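Fallora bin-picking failures: README

This folder holds the failed and stopped grasps from the Fallora bin-picking runs. The successful grasps are kept in the main set and are not repeated in this one. Please read the section on the cable fault before you use any force readings.

Contents

2389 grasp attempts, one folder per attempt. Each folder has a camera clip, the joint log, the finger width log and a short text note. Clips and logs share one clock. 116 attempts have no finger width log, and the note in those folders says "width missing".

What went wrong

In June the gripper started to report a closed grip while the fingers were still open. The controller took the report as good and began the lift. Most of the time this only meant an empty lift. In 16 attempts the arm moved sideways before the fingers had cleared the object and pushed it into the bin wall. One of these ended in a protective stop with a bent fingertip.

Majdi Smadi traced the false report to the signal wire at the wrist. The wire pulled tight when the last joint turned past a certain angle, and the contact opened for a few milliseconds. The driver read the dropout as "closed". We replaced the wire, gave it more slack, and changed the driver so that a dropout now reads as a fault and stops the arm.

Attempts recorded before the repair are marked "pre" in index.csv. Those after it are marked "post". The failures in "post" are ordinary ones: slips, missed objects, and fingers landing on top of a block.

Labels

slip: object lost after contact
miss: no contact
false_close: closed signal with fingers open
wall: finger or object pressed into the bin wall
stop: protective stop, any cause

An attempt can carry more than one label. Ximeng Xiao and Estíbaliz Vallejo labeled the whole set separately. Where they disagreed, Veronika Aebischer made the final call, and both first labels are kept in the note.

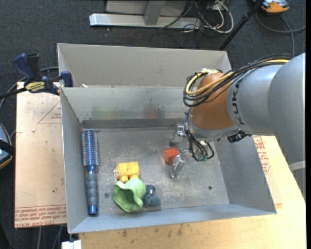 False_close attempts are hard to tell from misses by video alone. The gripper can be down in the bin with one finger behind the red-orange block and the other just in front and to the right of it, and a view like that doesn't tell you what the controller believed. Use the signal column in the joint log to separate the two labels. The wires that drop from the wrist beside the gripper are in view, but do not try to judge the contact from them.

Known problems

The force readings in "pre" drift after a dropout and should not be used. The drift clears only when the controller restarts.

Clips longer than 1000 frames were split in two. The second part has "_b" at the end of its name.

The bin was moved slightly after the protective stop and the camera was not calibrated again until the "post" runs. Use calib_2 for those and calib_1 for everything else.

Contact

Leandro Paredes keeps the set. Send label corrections to him with the attempt number and the line from index.csv.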